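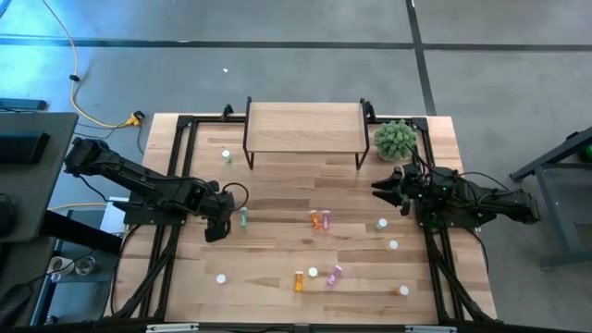 Hemville Lookout and Rest Area
Visitor Site Inspection Checklist

Site: Hemville Lookout, off the Horrocks road, 7 km south of Hemville township
Inspected by: Uwe Engelhardt
Date: Apr 20, 2025
Last full inspection: October
Ratings: OK / Monitor / Repair / Close

1. Access and parking

1.1 Turn-off sign from Horrocks direction: OK
1.2 Turn-off sign from Clillham direction: Repair
Post is leaning toward the road and the reflective strip has peeled. Drivers coming from Clillham get very little notice of the turn. Reset the post in concrete and move it back from the shoulder.
1.3 Gravel surface: Monitor
Washboarding on the uphill bend. Grade before the school holidays if the truck is in the area.
1.4 Coach bay: OK
1.5 Accessible bay: Repair
Painted symbol nearly gone. Kerb ramp is sound.

2. Lookout platform

2.1 Decking: Monitor
Two boards on the north side have lifted at the ends. Screwed down on the day. They are cupped and will lift again, so replace both when timber is next ordered.
2.2 Handrail and balusters: OK
Pushed by hand along the full length, no movement. Top rail has a rough patch near the steps, sanded.
2.3 Steps: Repair
Nosing strip missing from the third step. Temporary tape applied. The tape will not last through a wet month.
2.4 Footings: OK
Minor scour on the downhill side, no change from the October notes.
2.5 Orientation plaque: Monitor
Plaque gives Hesville as visible to the east. The pines have grown up and it can't be seen any more. Not a safety matter, but visitors climb on the lower rail to look for it. Suggest covering that part of the text.

3. Walking track to the old rail cutting (300 m)

3.1 Surface: OK
3.2 Edge markers: Repair
Three missing past the bench, where the drop is steepest. Treat as first priority.
3.3 Overhanging branches: Monitor
One dead limb over the track near the halfway post. Out of reach from the ground. Needs someone with a pole saw.
3.4 Cutting walls: Monitor
Fresh loose rock at the base on the left side, fist-sized and smaller. Barrier chain is in place and the warning sign can be read. Check again after heavy rain.
3.5 Footbridge: OK
Netting on the deck is tight. Load sign present.

4. Toilets and water

4.1 Doors and locks: OK
4.2 Vault level: Monitor
Pump-out due before winter. Last contractor came from Clillham and needed the gate key left out.
4.3 Tap: OK
"Boil before drinking" sign replaced. The old one had faded to white.
4.4 Hand sanitizer: Empty, refilled

5. Picnic area

5.1 Tables: OK
5.2 Fireplace: Close
Back wall has cracked through and the grate is loose. Taped off. Rebuild or remove.
5.3 Rubbish bins: Monitor
Lid latch broken on the bin nearest the road. Birds are getting in.

6. Visitor counter and signs

6.1 Track counter: OK
Reading of 369 since the last reset. Reset to zero.
6.2 Speed sign, 30 km/h: OK
6.3 Emergency location board: Repair
Grid reference is correct. The road name is the old one and should be changed to match the current map.

Follow-up
Items 3.2 and 2.3 to be done first, then 1.2. Fireplace stays closed until a decision is made on the rebuild. Copy of this sheet to the Hemville visitor centre so staff can tell people about the fireplace before they drive up.

Signed: U. Engelhardt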